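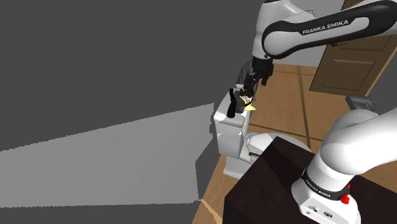
Zeroing a .22 for club matches, 25 yards or 50?

Posted by Virgilio Ocampo

Just joined the Wednesday smallbore night at Satham and I am hooked! I have a bolt-action .22 with a 6-24 scope and I'm shooting standard velocity stuff. The club shoots mostly at 50 yards with one stage at 25. Do I zero at 50 and hold over for the other stage, or dial it every time? Also my groups wander a little for the first few shots after I clean the barrel. Is that me or the rifle?

Rekha Mathur

Welcome, you're going to love it! Zero at 50 and write down what your scope needs at 25. Every rifle is a bit different depending on how high the scope sits, so shoot it on paper and don't trust a chart from somebody else's setup. I keep mine on a strip of tape inside the scope cap. I dial for each stage, it's only a few clicks and then I can aim dead center.

The wandering is most likely the clean barrel. Rimfire bullets carry a wax or grease on the outside and the bore likes to have a layer of it before it settles down. Mine wants 19 shots before I believe anything it tells me — I've kept a notebook on this, yes, I'm that person. Same thing happens on a smaller scale when you switch brands, so try not to change ammo halfway through a match. Buy a few different boxes, shoot five-shot groups with each, then get as much of the winner as you can in one lot number. Last June I found a lot my rifle adored and I still wish I'd bought more of it!

Umut Uysal

50. dont clean so often

Pankaj Grewal

Agree with Rekha on all of it. One more thing, check the parallax setting when you move between distances. I lost 6 points at Cilavbridge because I left mine set for the long stage and my head wasn't in the same spot on the stock each time. Move your eye a little behind the scope, and if the crosshair slides around on the target, keep turning the knob until it stops. Have fun out there and post your first score!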